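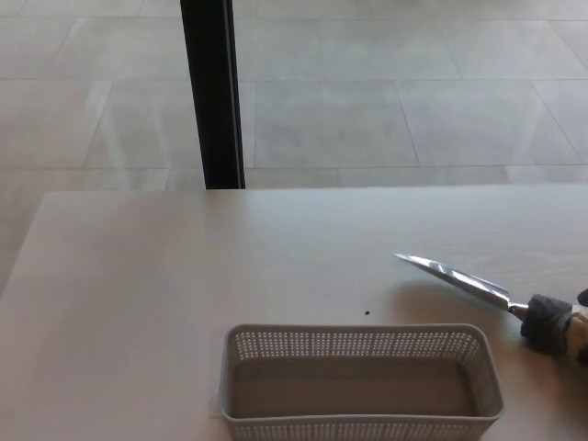

About Plalton Guest Services

Plalton is a hospitality company based outside Ralis. We run two hotels and supply front desk, housekeeping and banquet staff to other properties in the area. Our main office is at 717 Fustari Road, on the ground floor of the Plalton Lakeside.

How we started

The company began as a staffing office for summer resorts. Hotels called when they were short on people for a weekend, and we sent a crew. After several seasons one of those clients, the MacPherson House, asked us to take over daily operations. We still run it. The Lakeside came later, and it is the only building we own outright.

Our hotels

The MacPherson House is the smaller of the two. It is an older property within walking distance of downtown Ralis, with a breakfast room, a covered porch and a meeting room that local groups can book on weekday mornings. Most guests stay two or three nights.

The Plalton Lakeside is set up for conferences, weddings and family reunions. The ballroom seats 500 for dinner, or fewer if you want a dance floor. There are 6 smaller rooms along the same hallway for breakout sessions, and all of them open onto the terrace. Parking is free for overnight guests and for anyone attending an event.

Staffing for other properties

We place trained staff with hotels, inns and event venues on short or seasonal contracts. Everyone we send out is on our own payroll and has worked at least one full season at the Lakeside or the MacPherson House. Clients get one contact in our office for scheduling and billing – the same person for the length of the contract.

Working here

We hire for the summer season starting in January. Front desk and kitchen jobs are open year-round as people move on. New employees spend their first two weeks paired with someone in the same job, and they are paid the full rate during that time. Meals are provided on shift. Applications can be dropped off at either front desk.

Contact

The main office is open from 8 a.m. to 5 p.m. on weekdays. For room reservations, call the hotel directly – the front desks are staffed around the clock. Event inquiries go to the sales office at the Lakeside, next to the ballroom entrance. Please have your preferred month and expected number of guests ready when you call.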